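The Office Nap Room Can Wait

Every summer a new batch of companies announces that it has fixed the workplace, and every summer I read the announcements and look for the part about walls. I rarely find it.

This year's favorite is the "neighborhood" plan. You don't have a desk anymore, you have a neighborhood, and inside it you pick a spot each morning based on what you feel like doing. Gekex, the design firm that seems to be selling this to every landlord in town, says in its brochure that people who choose their seat feel more ownership of their day. I would like to know who they asked, and at what time of the morning. By 9:30 at my last job the choice was between the stool by the printer and the stool by the other printer.

I worked for 14 years in one kind of open office or another, so I will admit to a grudge. But the pitch deserves a harder look than it gets. When Breklow moved its billing staff into a remodeled floor in July, the company put out a cheerful note saying the new layout would "spark 2,000 small conversations a week." Suppose that's true. Somebody is sitting next to each of those conversations, trying to get an invoice right.

The money argument is the one I can respect. Floor space costs a lot, and a company that gives 152 people a seat each will pay for plenty of seats that sit empty. Sharing desks saves rent. Fine. Say that, then. Tell people the lease is expensive and that you'd sooner cut square feet than jobs, and most of them will grumble and get on with it. What wears people down is being told that the smaller, louder room is a gift.

Rernico at least tried something different. It gave its staff a survey before the move, and the top request by a wide margin was a door that closes. The second was a window that opens. The company built a nap room, two phone booths and a wall of plants. I've been in those phone booths. They get warm in minutes, and anyone standing within ten feet can follow your dentist appointment from start to finish.

Fans of the open floor like to say that private offices were never that great either, and they have a point. Plenty of them were dim little boxes handed out by rank, and the people who answered the phones never got one. I don't want the corner office back. I want a partition that reaches past my chin, a drawer with a key, and a chair that is still set to my height when I come in the next day – small stuff, and cheap next to a plant wall that needs a contract to keep it alive.

There's a claims office at Insaurralde, down by the old bus depot, that still has the tall beige dividers from decades ago. A friend of mine works there. It is ugly. The dividers have been patched with tape, the coat hooks don't match, and over 800 files a month go out of there without much fuss. When a consultant came through and suggested opening things up, the staff asked to see an office where that had made the work go faster.

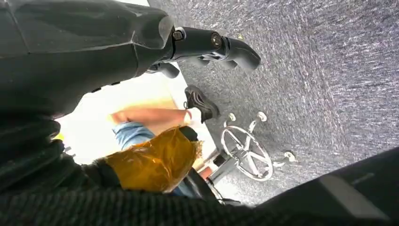
They were given a slide deck. It had a lot of sunlight in it, and people laughing around a laptop, and on the last page a quote about energy from a company that has since sent everyone home to work. The dividers are still up as far as I know, and I would ask to see a good deal more than a slide deck before I took down a single one of them.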